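March, shop notebook, marbling bench

Started 8:15. Carrying on with the sample boards for the Lelitgate stair hall. They want painted marble on the dado panels and the two pilasters, gray ground with a warm vein, and a dark red wall color above. Six boards primed last week. Board 4 has a run in the primer along one long side, so it is now the practice board.

Sanding first. 200 grit dry on all of them to knock back the primer, then wiped down. Boards 1 to 3 took it well. Board 5 clogged the paper in a minute and rolled up in little crumbs, so the primer under there is not cured. It was the one leaning next to the outside door. Moved it to the rack over the heater and left it out of today's work.

Ground coats. Mixed 700 ml of gray from the Altus white eggshell with raw umber and a small amount of ultramarine. First mix came out green under the window and fine under the shop lights. Added a bit of burnt sienna until it read gray in both places. Next time put the sienna in before the blue. Lid is marked G2. G1 is the old mix and should not be used on this job, it is too yellow. Somebody please finish it up on the backs of things.

Two coats on boards 1, 2, 3 and 6, foam roller, tipped off with the wide badger. Board 3 has a hair in it near one corner. Will pick it out with the 1000 wet paper before the glaze.

Glaze, board 1: Altus oil glaze cut with mineral spirits, mauve and a dusty pink scumbled in patches while the gray glaze was still open. Softened with the badger straight away. Had 10 minutes before it started to drag, less than the can says. Pink got too even over the whole board and looked like wallpaper. Wiped off and did it again with the pink kept to one side and the mauve broken up with a wad of newspaper. Much better.

Veining, boards 1 and 2. My old habit is to paint every vein with the same pressure and the same sword liner, and you can see it from across the shop. Yaw Korletey looked at board 1 and said the veins all seemed to be going to the same meeting. Fair. On board 2 I picked a general diagonal and stayed with it, then let the lines fork and close up into cells of different sizes. Rust color is burnt sienna with a touch of raw umber, off-white is the ground white knocked back. Fine cross lines went on last with a feather, going against the main direction. A few of the cells are still too round. Pushed the corners of those in with a rag over a fingertip.

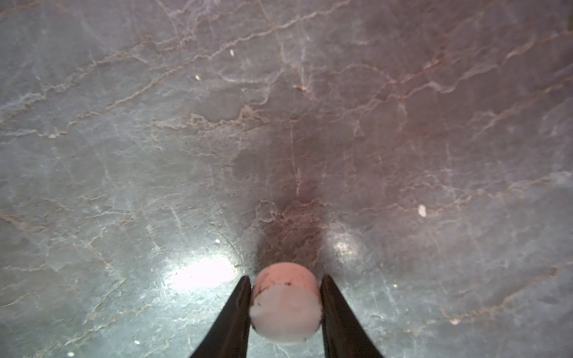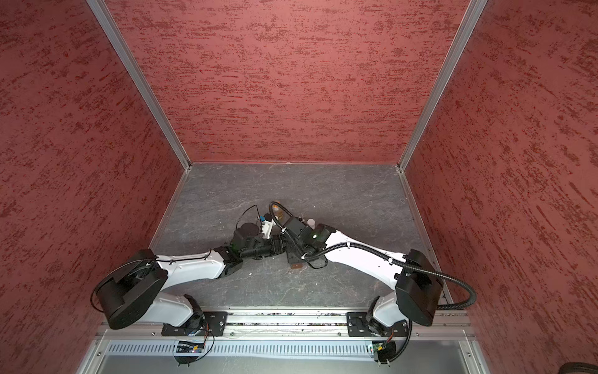 Gray marble patterns: rust and off-white veins close up, then a grayer panel with faint pale veins, against dusky red walls.

How much vein is the question for the client. The busy version is nice at arm's length and may be a lot over a whole stair. The quiet version could go flat and just look like dirty gray paint from the landing. Plan is board 2 busy, board 3 with pale veins only, and board 6 halfway, with the rust kept to one or two lines. Then stand them up on the stair at Vekcombe and look at them from the front door.

Red for the walls. Baidoo sent two tins, both with the same number on the label, and they do not match. Brushed out a strip of each on lining paper. Tin A is browner, tin B has more blue in it. Called the counter, they will take B back if the lid is clean. It is not very clean. If we have to keep both, box them together before anybody starts a wall.

Tried the drag finish on lining paper too, crimson glaze over the rose base, long horizontal strokes with the flogger held almost flat. Horizontal drag shows every stop and start. On a wall over arm's reach it needs two people, one laying on and one dragging, and no stopping for the phone. Vertical would be easier, but the drawing says horizontal. Will ask.

Varnish test on the old practice board from February: satin on the left half, gloss on the right, rubbed with 1000 wet and a drop of dish soap. The gloss half rubbed down looks more like stone than the satin does. It also shows the one place where I went through to the paint. Three coats minimum before rubbing, then. Korletey wants to try wax on top and I said he can have the bottom third.

Clean-up: badger washed in spirits, then soap, hung bristles down. The small softener is shedding and should be replaced. We are low on mineral spirits and lint-free rags. Glaze rags are in the water bucket by the back step. Do not put them in the bin.

Left to do
Board 3 hair, then pale veins
Board 6 glaze and veins
Check primer on board 5 with a thumbnail
Tin B back to Baidoo
Ask Lelitgate about drag direction and whether the pilasters get the same vein as the dado

Stopped 4:40. Board 2 still tacky at the edges.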